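How We Taught a Robot Arm to Tidy Up
Tirmont Workshop Kids' Pages
23 November 2018

Have you ever tried to pick up a coin while wearing thick mittens? Then you already know how a robot arm feels! Well, robots don't feel anything, but you get the idea. Grabbing small stuff is hard.

Our shared workshop at Tirmont is building a robot helper called Ullamora. One day we want it to sort loose parts after a busy build. Before we let it near real tools, we practice inside a computer. Everything there is drawn by a program, a bit like a video game, with rules for weight and bumping. If the arm knocks something over, we press reset and nothing gets broken.

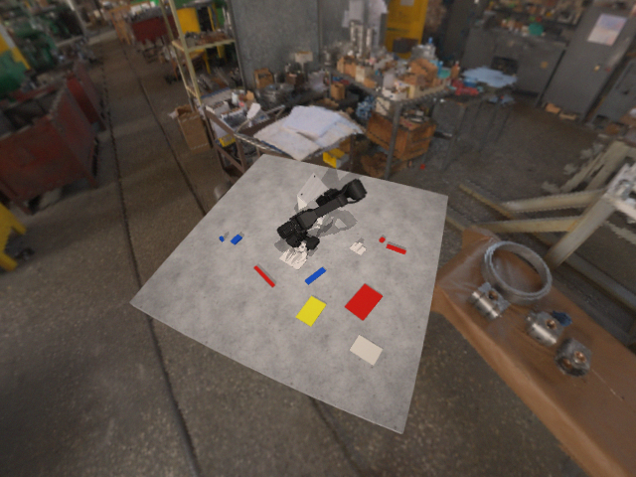 So how does an arm like Ullamora move? Think about your own arm. You have a shoulder, an elbow and a wrist, and each one bends or turns. A robot arm has joints too, with a motor to move each one. At the end is the gripper, which is the robot's hand. Ours has no thumb and no squishy fingertips, so it has to line up just right before it squeezes.

We picked simple shapes for practice: cubes, bars and flat tiles. A cube is pretty friendly, because it has the same sides all around. A bar is trickier! If the gripper comes in the wrong way, the bar is too long to fit between the fingers. The program has to work out which way the bar points and turn the wrist to match. Tiles are the worst (try lifting a playing card off a table with two fingers and you'll see why).

We wrote our practice program ourselves and named it Joubert. So far we have run 378 practice tries in it. After every try we change one small thing, maybe the speed or how far the fingers open, and then we go again.
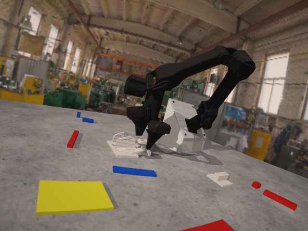

Want to be the robot? Grab a friend, 2 spoons and 9 small things from around the house. Close your eyes and hold the spoons like a gripper. Your friend gives you orders, but only these 4 words are allowed: left, right, down, squeeze. You'll find out fast that you need a word for "up," so add it!

Next we're working on stacking, starting with one cube on top of another.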